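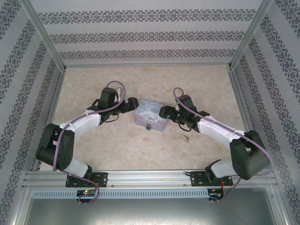 Andivport is looking for a Bench Safety and Reliability Technician
Two-arm bench group, Morgate site
Posted 25 March 2024

Hello, and thank you for stopping to read this. It's a longer posting than most, and I hope you'll forgive me, but we would like you to know what you'd be walking into before you spend an evening on a cover letter.

We are a small group that teaches pairs of small arms to handle everyday things together: tins, boxes, lids, clasps, the sort of stuff you'd find in a kitchen drawer. One arm on the left, one on the right, both on the same rail, both reaching for the same object. It's lovely work when it goes well! Earlier in March it didn't go well, and that's why this job exists.

What happened is that during a long unattended run the left arm on our bench called Caller lost its position reading at the elbow. The right arm had hold of the other end of a small tin at the time. The left one kept pushing toward where it believed the tin was, the right one kept holding on as it had been told to, and the two of them leaned on each other for 69 seconds before Fulgencio Beltrán came back from the next room and hit the stop. One wrist servo was cooked and a gripper finger was cracked. Fulgencio had started to reach in with his other hand to rescue the tin, and he has been very frank with all of us that he shouldn't have. He wasn't hurt. We were lucky, and we don't want to depend on luck again.

When we went back through the logs we found 10 shorter faults of the same kind, each of which had cleared by itself and been waved off by whoever was on shift (me included, I'm sorry to say). The likely culprit is a cable that gets tugged each time the elbow folds all the way in, but we haven't proved it, and proving it would be your first project.

What you would be doing

Finding out why the reading drops, and fixing it on both of our benches, Caller and Cho.
Checking the cable runs from base to wrist on every arm, and deciding how much slack they ought to have and where they should be tied.
Setting current limits on the servos so that two arms gripping one object give up early and gently.
Fitting a proper stop that cuts power to both arms at once. At present each has its own.
Writing the restart steps down in plain words and teaching them to the rest of us, including the parts about keeping hands out.
Keeping the fault log, and reading it every morning over coffee or whatever you drink.

You would have real authority here. If you say a bench is off, it stays off until you say otherwise, and I will back you up even when there's a demo the next day and I'm grumbling about it.

Who we're hoping to hear from

Somebody patient, first of all. You should be comfortable with a multimeter, a crimping tool and a hobby-size servo, and able to read a bit of Python well enough to follow what a control loop is trying to do. We don't ask for a degree. If you've kept printers, sewing machines, vending machines or packing lines running, we'd be very glad to hear about it. Experience with lockout procedures or risk assessments would be a big help, and so would a willingness to ask the same question twice when the first answer sounded a little too easy.

Hours and pay

The post is 24 hours a week to begin with, spread however suits you between early morning and late afternoon, with the hourly rate to be discussed at the first conversation. There's a yearly training allowance of $800, plus $200 toward safety shoes, glasses or any hand tools you'd like to call your own. We're on the ground floor, with step-free access and parking right outside.

How to apply

Please send a resume and a page or so telling us about a fault you once chased down, or one that got away from you, whichever makes the better story. Address it to Mogens Briem, Andivport, Morgate site. That's me, and I read every letter myself. We'll invite a handful of people in for a paid half day at the bench with Fulgencio and me. You'll see the arms powered down first, and then running, and we'd love to hear what worries you about them.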